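Ticket 466 – Furska tabletop arm, "Spill Response" routine
Product: Furska arm with Cendiser task pack
Site: Clirnmont office, second floor kitchen
Opened by: Brunello Piras
Opened: 7/2/20
Status: Open, with supplier

3 shares | 12 comments

Reported problem

We have the arm on trial with the Cendiser pack, which is sold as being able to deal with a knocked-over drink "from start to finish". The sales sheet says it will pick up the cup, stand it out of the way, fetch a cloth and wipe. So far I have seen all of those steps, but hardly ever in the same run.

The usual failure is at the cup. The arm comes down towards the closed end, stops short, waits, then goes back to its rest position and reports the task as complete. It hasn't touched anything. The log gives no error. I would mind this less if it said it had failed – a green tick over a puddle of coffee is no use to us.

What I have tried

Restarted the arm and the controller. No change.

Reloaded the task pack from the Farina portal. The portal said the version was already current, then spent 12 minutes installing it again. No change.

Ran the calibration card in all the positions given in the manual. It passed each time. I don't put much weight on this, as it also passed with the card upside down.

Swapped the paper cup for a hard plastic one. It picked that up at the first go. Went back to paper and the fault came back. Nobody in our office drinks out of hard plastic cups, so I can't call that a fix.

Turned the grip force setting up from 4 to the next step. It then closed on a paper cup and crushed it. Put the setting back.

First reply from support (Farina service desk)

Support asked whether the cup was "within the supported range of items" and whether the cloth had been placed flat and in reach. They also suggested better lighting, and asked for a picture of the table with a run under way.

My answer: the supported list says "disposable cups". It is a disposable cup. The cloth is the folded purple one with the black edging, flat on the table over to the right, and well clear of the spill. The lights are overhead and the table is white. If the arm needs something better than that, it should say so in the brochure.

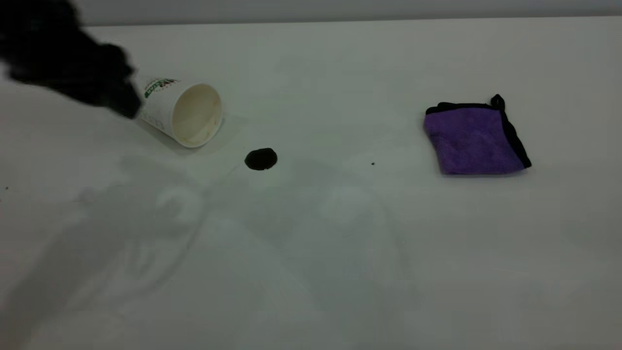 CATEGORY: GRASPING / LIGHT OR THIN-WALLED ITEMS

Support moved the ticket into this category after looking at the picture. Their view is that a cup on its side, with its mouth pointing away from the gripper, is "a less favoured approach". They want us to place the cup with the open end nearer the arm. I have pointed out that people who knock over their coffee do not choose which way the cup lands.

They also asked if the small dark specks on the table could be confusing the vision side. I wiped the table down and ran it again with only the cup, the cloth and a fresh spill. It stopped short in the same way. I'd be worried about buying a cleaning product that needs a clean table in any case.

To be fair to it, the wiping part is decent. If I lift the cup away by hand and start the routine from the cloth step, it gets the cloth, goes over the spill and comes back for a second pass. It leaves a faint ring now and then. I could live with that.

Second reply from support

They offered the Cendiser "soft grip" add-on at 2000 on top of the quoted price, and said it "should improve results" with paper cups. I asked whether it had been tested on a paper cup lying down. They said they would check. I asked again the next morning and got a link to the same sales sheet.

Outstanding

1. Why does the run report as complete when the cup has not been moved?
2. Does the soft grip add-on work on a paper cup lying on its side, and can we see that before paying?
3. Can the cup step be switched off, so the arm only wipes? The menu has the option but it is greyed out.

Item 1 matters most to me. I won't sign for the full order until it is answered, whatever discount is on the table.

Update: support has confirmed item 3 is greyed out on trial units and would be opened up on purchase. Still nothing on 1 or 2. Please leave this ticket open.

B. Piras

12 comments | Share this ticket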